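Search this site Search Go Advanced search

Gellon Table Craft Project
Progress report to the Guérin Fund, October

Submitted by Margaux Millet, project lead

We're past the halfway mark on the grant and I'm very happy with where things are! The last report was mostly ordering and waiting for deliveries, so it's a pleasure to write one that is mostly about people making things (and, as you'll see, cleaning up after themselves).

Sessions

The morning group has run all term and the afternoon group started when we said it would. We have 16 regulars across the two, up from the spring. Both groups now set up their own tables. In the spring we had everything laid out before the doors opened, and we thought we were being helpful. The participants told us quite firmly that they wanted to do it, so now the boards and trays come out of the cupboard when they arrive. It takes a good chunk of the first half hour and we've stopped minding. Some of the best conversations happen then.

The work itself has moved on from card and glue to loose materials: coloured sand, beads, seed, glitter and chopped paper. It's messier and far more popular. The afternoon group is making a set of panels for the hallway of the Gutden building, and the colours are wonderful. I'll bring a couple to our next meeting if I can get them there in one piece.

Clean-up as part of the session

In your feedback on the application you asked how the room would be left for other users. We took that as a prompt to write clean-up into the plan, and it has grown into one of the strongest parts of the program.

We work on white boards laid over the tabletops. Any board with a smooth face will do, but white makes a big difference, especially for participants with low vision, who can find red or blue specks against it far more easily than against bare wood. The last part of each session goes to sweeping. One hand steadies the dustpan, the other works the brush, and the sweep goes toward the pan in short strokes. It's a two-handed job that a surprising number of people find hard at first. We had one participant who would only push the brush away from himself, and he now does a whole board, corners included, before he'll put his coat on.

The brushes took some sorting out. Our first ones had flat handles that were hard to hold for anyone with a weak or stiff grip. We tried 3 other kinds and ended up liking the ones with an upright handle and a knob on top best. You can hold the handle or put your palm on the knob, and either way the bristles stay down on the board. People have favourites, and there's a bit of gentle racing for them.

Dustpans are still a work in progress. The shallow ones are lovely and light and easy to slide up to a pile, but they don't hold much and it's easy to tip the contents back out on the walk to the bin. We've moved a bin to the end of each table, and that has helped more than any amount of reminding. Very fine glitter still gets under the lip of every pan we own. A damp cloth finishes it off.

Bigger pieces are picked up by hand before anyone starts brushing. We learned this from a tray of beads that went a remarkable distance.

Spending

The clean-up sets, spare brushes and bins came to $623, all from the equipment line. That is under what we had set aside, and I'd like to put the difference toward more boards, as the ones we have are getting scuffed and the afternoon group could use a larger size. Please let me know if you need this as a formal request or if an email is enough. Rent and materials are on budget. The Furkard invoice for storage arrived late and will show up in the next statement.

What hasn't gone so well

The evening session we hoped to try hasn't started. We had interest but the room is booked until the new year, and I don't want to rush it into a space with poor lighting. We also lost 5 sessions to the heating repairs. Three of those have been made up, and the other two are on the calendar.

I'd underestimated storage as well. Loose materials need lidded tubs, lots of them, and the cupboard is full. Flat shelving would solve it and I'm getting a price.

Next few months

Finish the hallway panels and get them mounted
Agree a start for the evening group
Replace the most worn boards
Write up the clean-up routine on a single page with large print, so the other Gutden groups can use it

That last one is already drafted. It goes in the order people work: pick up the big bits, start at the far edge, bring everything to the middle, bring the pan to the pile, empty it, then check the board for leftovers.

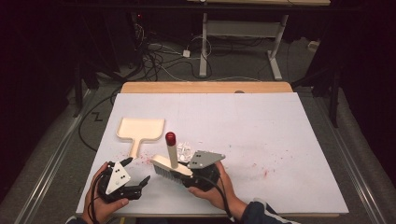

I'd like the participants to try the draft before it's printed, and a couple of them have already offered opinions about my wording. You'd be very welcome at a session, morning or afternoon, if you'd like to see how it all runs. Wear something you don't mind getting glitter on!

Margaux Millet

Recent items
Gellon spring report to the Guérin Fund
Hallway panels: first colour tests
Room bookings at Gutden: winter hours
Materials wish list
Getting to us by bus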